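電源タップ操作タスクにおける教示データ収集手順

本手順書は、Gruvport実験室において電源タップを対象とした双腕操作の教示データを収集する担当者に向けたものである。収集したデータは模倣学習モデル「Troneo」の訓練に使用する。機体の起動および非常停止の操作については別途定める安全要領に従うこと。

1. 適用範囲

対象とする動作は、卓上に置かれた電源タップへの接近、把持、姿勢の変更、および両腕による保持とする。通電した状態での作業は本手順の対象外であり、電源タップは必ず商用電源から切り離して使用する。

2. 作業環境の準備

(1) 天板の上から、対象物以外の工具や部品を取り除く。
(2) 照明を点灯し、収集が終わるまで明るさを変更しない。
(3) 電源タップを天板に置く。向きはエピソードごとに変え、同じ配置を続けて用いない。
(4) コードは結束せず、自然に伸ばした状態とする。コードの形状も学習の対象に含まれる。

3. 手首カメラの確認

収録ソフトウェア「Flutier」を起動し、手首カメラの映像を表示する。グリッパを開いた状態で対象物の手前まで移動させ、左右の指先と電源タップの差込口が同時に映ることを確認する。指の間にコードが入る配置も有効な開始姿勢として扱う。 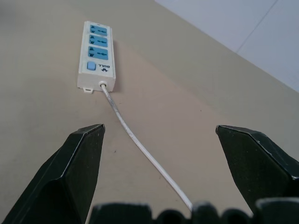 映像に遅延または欠落が認められた場合は、収録を開始せず、Flutierの接続設定を確認する。再起動後も改善しないときは、設備担当のSubbarao Varmaに連絡し、指示を受けること。レンズの清掃には乾いた専用布を使用し、溶剤を用いてはならない。

4. 教示操作

(1) 操作者は開始姿勢で2秒間静止し、その後に動作を開始する。
(2) 接近時は速度を一定に保つ。対象物の直前で方向を修正した場合も、収録を中断する必要はない。
(3) 両腕による保持では、左右のグリッパで電源タップの両端を挟む。片側の把持が確定してから、もう一方の指を閉じる。
(4) 保持中は、腕の配線が対象物や天板の縁に掛かっていないかを目視で確認する。
(5) 1エピソードの長さは20秒以内とする。超過した場合は記録を保存したうえで「超過」の区分を付す。

把持に失敗したエピソードも削除しない。失敗後に操作者が持ち直す過程は、復帰動作の訓練例として利用されるためである。ただし、対象物が天板から落下した場合は直ちに収録を終了し、外装に破損がないことを確かめてから再開する。

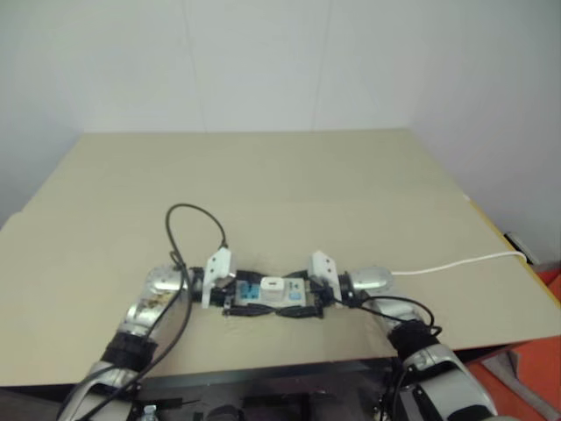
5. ラベル付けと保存

収録を終えたエピソードには、成否、使用した腕、対象物の初期の向きを記入する。差込口にアダプタを装着した状態で収録したものは、装着なしのものと区別して登録する。成否の判断に迷う場合は空欄とし、備考欄に状況を記載すること。

記録は共有サーバ「Bhat」の所定の領域に転送する。4月の収集期間に登録されたエピソードは231件であり、このうち18件はラベルの不備により差し戻しとなった。差し戻しの対象となった担当者は、元の映像を参照して記入内容を修正し、再度登録する。

6. 問い合わせ先

ラベルの定義および本手順書の改訂に関する事項は、データ管理担当のSebastián Jaraが受け付ける。問い合わせの際は、該当するエピソード番号を必ず添えること。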